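The case for buying the same bottle every time

Most advice about household supplies starts with the label. Read the ingredients, compare the price per ounce, check whether a refill pouch exists. I think people should start with the bottle and stick with it.

For years I bought whatever was on sale. The shelf over our washing machine held a tall one with a trigger, two squat ones with pour spouts, and a pump from Nerano that leaked at the neck. None of them stood straight next to each other. When I wanted the one at the back I moved everything in front of it, and something usually went over. I once cleaned up most of a bottle of Plumness softener that way, at 11 at night, with bath towels.

Last December I used up what was there and started over with one shape of bottle for everything that would reasonably go in it. The shelf has 13 of them now. They line up, they fit the same bin, and the caps swap. A lost cap used to mean a piece of plastic wrap and a rubber band.

The usual objection is that identical bottles get mixed up. That is a real risk and I don't want to wave it away. Cleaning products stay in their original containers at our house, and so should yours. What I'm talking about is buying within one line, where the maker has already put a different label on each product and kept the bottle the same. The label then does the job it was made for. You read it, because the shape no longer tells you anything, and I would argue that reading it is safer than grabbing the tall one out of habit.

Color helps too. A bright bottle is easy to find on a cluttered table, and easy to spot when it has tipped over. Orange does this better than white, and much better than the gray and sage green that stores seem to like this year.

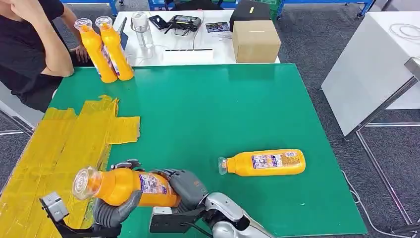
Marisa Morelli wrote to me after I made a shorter version of this argument in the spring. She keeps everything in one line of bottles as well, and gave up on the color part. Her kids treat anything orange as juice, she said, so hers went on a high shelf with a latch, and she wishes companies would think about that before they pick a color.

She is right about the latch. Anything that isn't food should be up high or locked away if there are small children in the house, whatever color it comes in. I still want the bright bottle behind that door.

Clear caps are the other thing I look for. Dried product around the opening shows through, so I know to rinse the cap before it glues itself shut. Solid caps hide that until the day you need pliers.

It costs a little more to shop this way. I skip some sales, and I figure it comes to roughly 40 dollars a year. I spent more than that on the shelf organizer from Sunden that was supposed to fix the old arrangement, and it is in the garage now holding paint rollers.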